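February
Geetha Annamalai

Progress on the tenants' repair fund, second period

The grant was meant to do two things: get small repairs done faster in the Stinska flats, and show that paying local trades directly costs less than going through the managing agent. I can report fair progress on the first. On the second I think we should all be careful, me included.

We have closed 116 jobs. Most are dripping taps, sticking doors, failed extractor fans and bathroom sealant. The median wait from report to visit is now 9 days. The agent's own figure for the year before was much longer, but it was counted from the day a job was approved and ours is counted from the day the tenant rings, so I would not put the two side by side in anything we publish.

Kitchens have taken more of the money than planned. Worktop joints and the edges where wall meets counter are the usual complaint, and tenants raise them again and again.

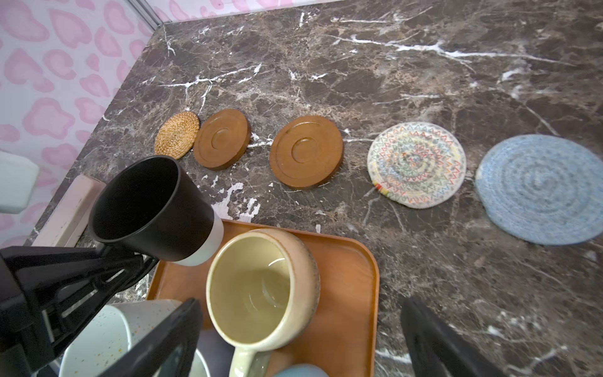

Wouters wrote back on the draft of this report that a joint resealed twice in one winter should be counted as one failed repair, and that counting it as two closed jobs flatters the scheme. I agree, and I have asked for the list to be gone through on that basis. The total will drop. I don't yet know by how much.

On cost, Akeo charges a flat call-out and Plasterer charges by the hour. Akeo looks cheaper on paper. Its visits are also shorter, and 10 of its jobs needed a second trip, which was billed again. Until we have the invoices matched to addresses I can't say which firm is the better buy, and I would treat any saving quoted at the last meeting as a guess.

The tenant survey came back very warm. I'd like to be pleased about it, but the forms were handed out by the same people who had just done the work, and they waited while the forms were filled in. Next time they will go by post.
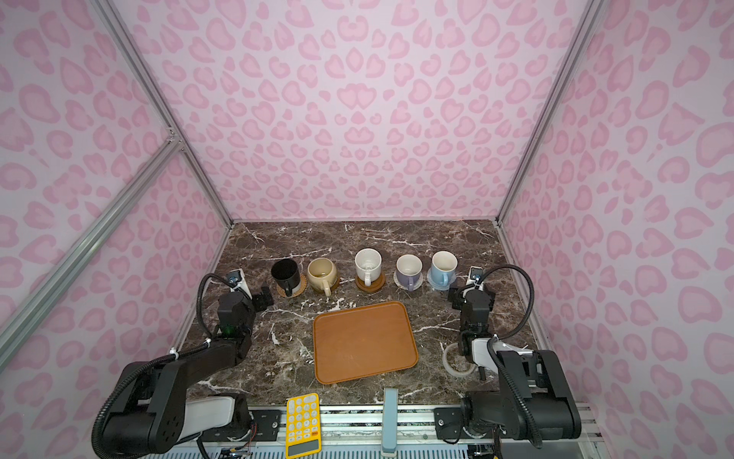

Spending stands slightly ahead of plan, with up to 4,000 pounds still to be claimed back from the agent for jobs that were its duty under the lease. It has not disputed the claim. It has not paid it either, and I have left the sum out of the forecast.

For the next period I am asking for no new money, only leave to move the unspent training line into repairs. Two sessions were offered and hardly anyone came. The corrected job list will follow separately.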